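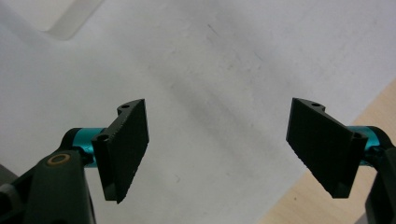 Green pads, turquoise pivots. Photo: Yuzhen Deng

How to Set Up a Laptop Backup You Can Restore From

By Yuzhen Deng

Most people who tell me they have a backup have a drive in a drawer. It was plugged in once, in a burst of good intentions, and has been quietly aging alongside the takeout menus ever since. If that's you, get it out of the drawer. We're going to need it.

I use Stovance for my own backups, so the menu names below are Stovance's. Other backup programs have the same settings under slightly more optimistic labels.

What you need

An external drive with at least twice the space your files take up now
Stovance, installed and updated
An evening when you don't need the laptop for much
Your login password, the real one

Step 1: Find out how much you have

Open your system's storage settings and write down the used space. Mine said 142 GB, a number I took personally. Almost 100 of that turned out to be videos I had exported, disliked, and exported again.

Delete the obvious junk now. You don't have to be thorough. Empty the downloads folder of installers, clear the trash, and stop before you find old photos and lose the evening to them.

Step 2: Erase and rename the drive

Copy anything you want off the drive first. Then check again, with the drive plugged in and the folders open, because the next part is permanent.

Open your disk utility, pick the external drive, and choose Erase. Take the file system your operating system recommends for backups. Read the name of the selected drive out loud before you click. It feels silly and takes two seconds.

Give the drive a name you'll recognize. "Untitled" is no help when you own three of them. Mine are called Paquette and Nerkum, after nothing in particular, and I have never once confused them.

Step 3: Choose what gets copied

In Stovance, go to Plans, then New Plan, and select your home folder as the source. Set the external drive as the destination.

Now open the Exclude tab. Leave these out:

Cache folders
Virtual machine images you can download again
The local folder for any cloud service that only keeps placeholders on your disk

That last one catches people. My notes live in Imon, which keeps the real files on its server until I open them. Backing up the placeholders gives you a lovely set of file names with no files behind them. If you want those notes in the backup, tell the sync app to keep everything on the laptop, wait for it to finish downloading, and then start.

Turn on encryption while you're here. Stovance asks for a passphrase and won't let you reset it later. Write it on paper and put the paper somewhere other than the laptop bag.

Step 4: Run the first backup

Plug the laptop into power. Under Energy, tick "Stay awake while a plan is running," or the machine will nod off halfway through and report this as an error of yours.

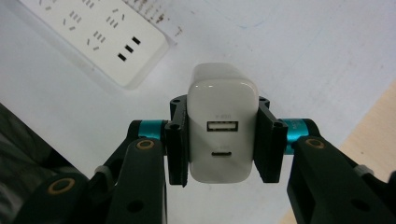

Click Run Now and leave it alone. The first copy is the slow one. The time estimate will say four hours, then 50 minutes, then six hours, and none of these should be used for planning dinner. Later runs only pick up what changed and usually finish before you notice them.

If it stops with a "file in use" message, quit your mail program and your browser and press Resume. Stovance picks up where it left off.

Step 5: Set the schedule

Go to Plans, Schedule, and choose When Drive Is Connected. I tried a fixed time first, 11 p.m., and discovered that at 11 p.m. the drive was in one room and the laptop was in bed with me.

Set retention to 30 days. That gives you a month to realize you saved over the good version. If your drive is roomy, keep more. If it's cramped, Stovance deletes the oldest snapshots first and mentions it in a log that you will never open.

Step 6: Restore something

Don't skip this one. Pick a file you'd miss, such as a spreadsheet or last March's tax return, and restore it to the desktop through Browse Snapshots. Open it. Scroll to the end. A file that has the right name and won't open doesn't count.

Then restore a whole folder the same way and compare the size with the original. If they match, throw the copies away.

A few things that go wrong

The drive doesn't show up: try a different cable before you try anything clever. Some cables carry power and no data, and they look exactly like the ones that do both.

The plan says "Completed with warnings": click the warning. It's usually a cache file that vanished mid-copy, and you can add its folder to the exclude list.

The drive fills up early: check whether your downloads folder has been growing again. Mine had.

If you change your login password, open Stovance once afterward and approve the keychain prompt. Otherwise the next scheduled run will sit there waiting for you to click OK.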